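Stomden Saturday Swap: your questions

I get asked the same things every month, so I've finally typed them all out in one place. If yours isn't in the list, grab me at the tea urn. 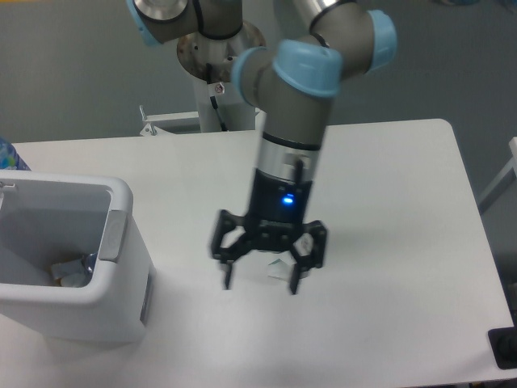 What can I bring?
Books, jigsaws, board games, wool, seeds, small kitchen stuff. No mattresses please, and no more video tapes! We've still got 34 of them under the stage.

Do I have to bring something to take something?
Nope. Plenty of people turn up empty-handed the first time and come back with a carload in June.

How much is it to get in?
Two pounds, and under-fives are free. That goes on the hall and the biscuits (mostly the hall, though you wouldn't think so if you'd seen me with the biscuits).

Can I book a table?
Yes, there are 17 and they go quickly. Email Perrine Chauvin, as she has the list and I only lose it.

Are the jigsaws complete?
Some are! If you know there's a piece missing, write it on the lid. I once spent a whole week on a harbour with no lighthouse and I'm still a bit cross.

Where do I park?
Behind Kollis, the carpet shop. Marin Dumitrescu has sorted it with them for the morning, but you do need to be gone by one o'clock or the gate gets locked.

Is there any food?
Moussa does flatbreads from ten, and the spinach one is lovely. Bring cash, the card reader hates our walls.

Can I bring the dog?
Yes, on a lead, and keep him away from the wool.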